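Odport Community Solar: progress report to the Naseri Fund
Saturday, March 26, 2022

Since our last report the project has gained a roof, a meter and a thick folder of correspondence with the utility. The folder is the heaviest of the three.

Panels. All 40 panels are up on the Trandasska warehouse. The installer finished two days early and has mentioned it in every email since. The landlord asked us to move one row away from a vent, which cost $600 and a morning of looking at a vent.

Grid connection. Still waiting. Our application went in complete, came back as incomplete, and was accepted on the second try with the same pages in a different order. The inspection is now set for May. We have stopped telling subscribers "any day now."

Subscribers. We mailed 2,000 households in Odport and Curna. Sign-ups in Curna are ahead of plan. Odport is slower, and a fair number of replies there were about parking.

Money. We have $1,794 left in the outreach line and would like to move it to metering, where the quote came in higher than the one we budgeted on. The form is attached, signed in both places this time.

Next period. Pass the inspection, switch on, and send the first bill credits. If the date slips again we will write to you that week and not save it for the next report.
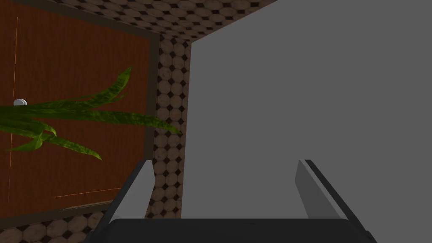
The revised budget sheet follows under separate cover, with the metering quote behind it.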